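Teltedance Family Journal Archive

Version 3. Last touched December 12, 2020, at the kitchen table, with a toddler asleep on my left arm. Typos below are mostly hers.

What this is

A folder of 675 short text entries copied out of our family blog before the host shut it down. They run from the first sonogram to last month's haircut (we do not discuss the haircut). I wrote them for the grandparents, who asked for one update a week and then complained when they got it.

What's inside

entries/ holds one plain text file per post, named by the child's age in weeks. Anything before birth has a minus sign in front, and yes, that breaks the sorting on some computers. I know. My brother-in-law has told me.

words/ is the running list of things she says and what they mean. "Bappo" is both apple and grandpa. Context helps, except at breakfast, when both are usually present.

letters/ has the birthday letters. Please skip these if you are the child in question and under 18.

comments/ contains 1497 comments, of which about 400 are from my mother-in-law and say "Precious!!" I kept all of them. I'm not starting that fight.

How it was put together

I copied the posts by hand over one long January, mostly between feedings. Entries from the Solberg house come first, then the move, then everything from Herkside. Spelling was fixed where it hurt to look at. Opinions about sleep training were left alone, including the ones I no longer hold and would like my sister to stop quoting.

Known problems

The entries for weeks 30 and 31 are the same entry. One of them was supposed to be about the first tooth. The tooth did come in, you'll have to trust me.

Dates in the old posts follow whatever time zone the blog felt like using, so she has two birthdays. She has recently found this out and supports it.

Some posts mention "the video below." There is no video below. The videos are on the Rikden drive, and the Rikden drive is in a box marked BATHROOM.

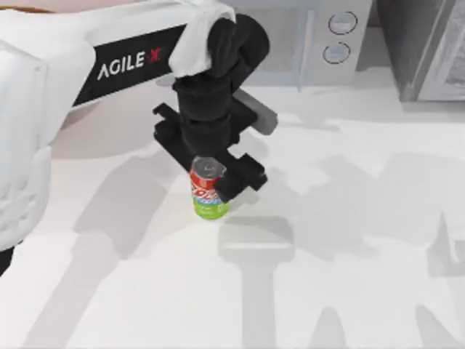 Adding to it

Family can send new entries as plain text by email. Please don't send a phone screenshot of a text message about a thing she did. Put your name at the top, put her age in weeks if you can work it out, and guess if you can't. I've been guessing since the second year.

Who can use it

Relatives, godparents, and the neighbors who fed the cat. Please don't repost the potty entries anywhere, and that includes the cousins' group chat. She'll be in middle school someday and I'd like her to still be speaking to me.

To do

Find the box marked BATHROOM.
Rewrite the tooth entry from memory.
Ask Grandma whether she wants her comments in a separate file, printed, in large type. (She does.)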